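Parish Records Move to Hafstein Street Reading Room

By Yareli Alvarado
May 19, 2022
Print | E-mail this story
14 shares | 3 comments

The Zolodville Local History Society has finished moving its paper records out of the old Plukov building and into the reading room on Hafstein Street. The room opens to members now and to the public in July.

The move took most of the winter. The collection fills 123 binders and a long run of loose material, including church registers, school attendance books, seed catalogs and the minutes of the Zolodville Grange. Much of it had sat in the Plukov basement since the building changed hands, and some of the registers had picked up mildew along the bottom edges. Those have been cleaned and are stored apart from the rest.

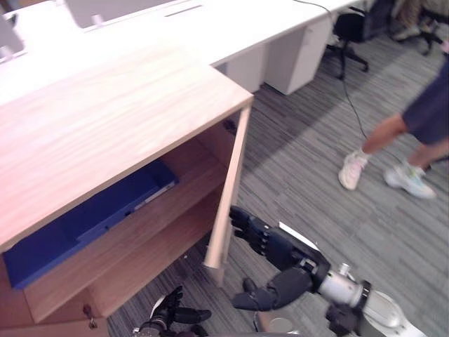
Members who used the old basement will find the order of things has changed. Records used to be kept by donor, so a person looking for one family might have to go through several gifts to find it. They are now kept by township and then by year. The old donor list is still available at the desk for anyone who has notes that refer to it.

Paora Ellery, who led the sorting, said the school books took the longest. Two districts used the same name for a time, and teachers did not always write down which one they worked for. He matched handwriting and family names to tell them apart. A few books could not be placed and are filed under "District unknown." If your grandparents went to a country school near the creek, he would like you to take a look at them. 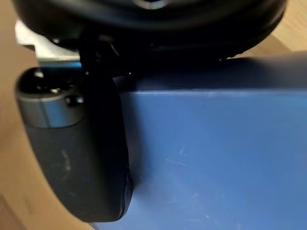 The society has also started an index of surnames. Up to 3,000 names have been entered so far, nearly all of them from the church registers. Spelling was loose in the early years — the same man can turn up three different ways on one page — so the index lists each spelling as written and points to the most common one. Please search more than one spelling before deciding a name is missing.

Copies may be made at the desk. Registers with broken spines can't be copied but may be read at the table, and you are welcome to take notes in pencil. Pens, food and drinks stay outside.

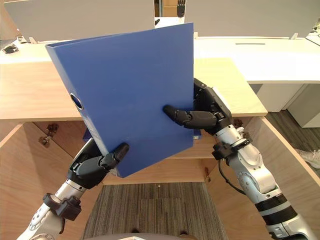
A blue ring binder.

The next job is the Dristotus Mill payroll, which came in as unsorted sheets. Many are out of order and a good number have no date. Anyone with family who worked at the mill, or who has old pay slips at home, can help by bringing them in to compare. We will return them the same day.

Print | E-mail this story
3 comments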